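Hemi Mudgway has been mending household plastics from a back room in Trovham for five years. Most of what comes in is small: cracked lids, split trays, a radio with a broken catch. The bench is dark and he keeps a folded towel on it.

"Things roll," he said. "And you can put a part down on a towel without marking it."

He buys his supplies in packets from Oberholzer and gets through 600 a year. He is particular about how they are opened.

"People tear them across the top and then half of it goes on the floor. I go in at the side, by the seam. Hold the packet upright, keep it still with one finger on the front, and bring the tool to the edge."
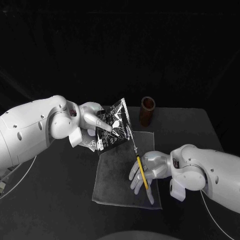 A packet held upright over a grey towel, with the yellow-handled tool close to its sealed edge.

He keeps two tools for the job, and says a thin tip matters more than a sharp one. A blade went through a sheet of decals he had ordered from Uker last February, and he has not used one on packets again.

The empty packets go in a drawer until the repair has been collected. "If the customer asks what I used, I've got it there with the writing on."

Mudgway opens at 2 in the afternoon and works until the light goes. Next on the bench is a Bavevley bread bin with a broken hinge.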